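Speaker notes — Rajeshwari Sundaram, Sotix
Gathering examples for a learning system

Slide 1. Thank the hosts. Say my name slowly. Ask who has already collected data by hand.

Slide 2. We recorded 1306 examples at the Hayes site and kept 1083. Pause here, people like to write the numbers down. The others had wrong labels or a missing stream. Do not go into the Werkonura format now, it has its own slide at the end.

Slide 3. Why thin hanging objects. They swing, they stand close together, and the handles look much alike to the model. We asked each operator for 300 examples, with a break after every set.

Slide 4. View from the wrist.

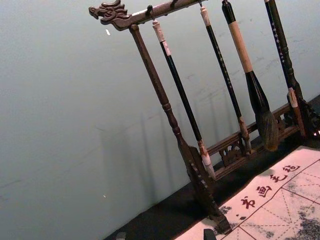

Page 3

Let them look before I speak. Four brushes on the rack, each on its own cord loop. Point to the tilt — the wrist camera turns with the arm, and we do not rotate the pictures back. Point also to the shadows on the wall. An early model reacted to shadows, so we now change the lamp position between sets.

Slide 5. Labels. One operator, one reviewer. If they disagree, the example waits for me.

Slide 6. Claltitz results, then questions.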